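The gripper fault on the Prisby cell, part two

Last month I wrote up the intermittent stall on the gripper and said I suspected the power supply. I was wrong about the supply. The fault was in the cable, and the way I had routed that cable was what killed it. These are the notes, mostly for my own use the next time I build one of these.

Symptoms

The gripper would stop responding in the middle of a run. The arm itself carried on, which made this a safety matter and took it out of the nuisance category. With the gripper dead and the arm still following its path, whatever was between the fingers got carried along at full speed or dropped, depending on the state at the moment of dropout. On the worst occasion in September it dragged a steel test block into the fixture and bent a locating pin. I was out of reach at the time, having gone to get coffee. Leaving the cell running was a bad decision and I have stopped doing it.

The log showed a communication timeout each time. The counter sat at 1873 cycles on the first dropout. After a power cycle the gripper came back and behaved normally, so I put it down to a brownout and swapped the supply for a larger one. The next dropout came at 17 cycles.

What I checked first

Supply voltage at the gripper connector, under load: steady. Firmware on the gripper controller: current. Termination on the bus: correct at both ends. I also changed the timeout from its default to 2000 milliseconds, which hid the problem for an afternoon and should be regarded as a mistake. A longer timeout on a moving machine only means that it moves longer before it notices.

Zulkifli Wibisono read the first post and wrote to ask whether the dropouts lined up with any particular joint angle. I had not logged joint angles against the faults. Once I did, the pattern was plain. Every timeout fell while the wrist was near one end of its rotation.

The cause

I had tied the gripper cable down tightly on both sides of the wrist, leaving almost no slack. At the end of the rotation the whole bend was taken up in a short length next to the second tie. I cut the jacket open there and found one data conductor broken inside its insulation. The ends touched when the wrist was straight and parted when it turned. A continuity test on the bench with the cable lying flat passed every time. -- I had done that test in the first week and crossed the cable off the list.

Static tests do not find this kind of break. The meter has to stay connected while somebody flexes the cable by hand along its full length, and it takes two minutes.

The fix

The replacement runs over the top of the arm in an open loop across the wrist, with enough slack that the bend is spread over the whole loop. I walked the wrist to both limits at low speed and watched for snagging before doing anything else. The bench still needs tidying, and the white cables on the other assembly are next.

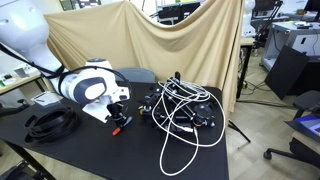
Changes to the stop logic

Rerouting the cable deals with this break. It does nothing about the arm continuing to move after the gripper goes silent, so the cell program now does the following:

A missed reply from the gripper triggers a controlled stop of the arm.
The gripper holds its last commanded state on loss of communication.
Restart requires a manual reset at the cell.
Joint angles are written to the log with every fault.

I tested the stop by pulling the gripper connector at low speed, then at half speed. The arm stopped both times. Full speed is still to do, and I want a softer test block before I try it -- the bent pin was a nuisance to replace.

The timeout is back at its default. The larger supply stays in, as I have already paid for it. I have set a cable inspection every 2000 cycles until I have a better idea of how long the new loop lasts, and I will post the numbers when there are any.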